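Tenants' group questions Ravotier pledge to publish repair rules

Brimico Housing Rights says landlord's promise leaves out the part renters need most

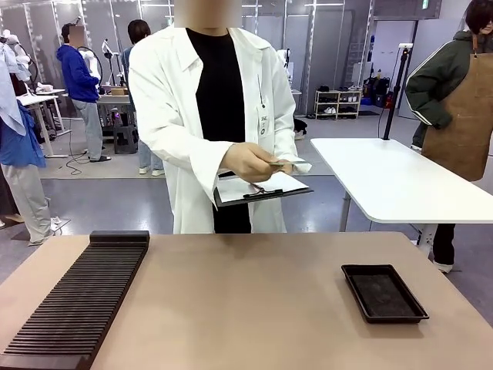
1st May

Housing firm Ravotier has agreed to publish the rules its staff use when deciding which disability adaptation requests get paid for. The pledge follows a letter from lawyers at Lepik, acting for the tenants' group Brimico Housing Rights.

The group says it will believe it when it sees it. Ravotier made much the same promise in January, and the document that came out then ran to five pages, two of them blank forms. It did not say how a claim is scored or who signs off a refusal.

Ravotier manages more than 2,000 homes. Its own records, released to the group last winter, show that 922 adaptation requests were waiting for a decision. The firm calls this "a normal level of demand."

Remedios Tiongson, chair of Brimico Housing Rights, said: "We have been told the rules are fair. Fine, then show us. A summary written by the press office is no use to a tenant who can't get into her own bathroom."

Maja Tokarz, the Lepik lawyer handling the case, said: "The letter asked for the full guidance, including the scoring sheet. The reply says 'relevant guidance.' We have written back to ask who decides what is relevant."

Ravotier has given no date for publication. It says the rules are under review by its consultants, Flaltico, whose terms of work have not been made public either.

The group has asked for a full reply within five weeks and has not ruled out going to court.

Ends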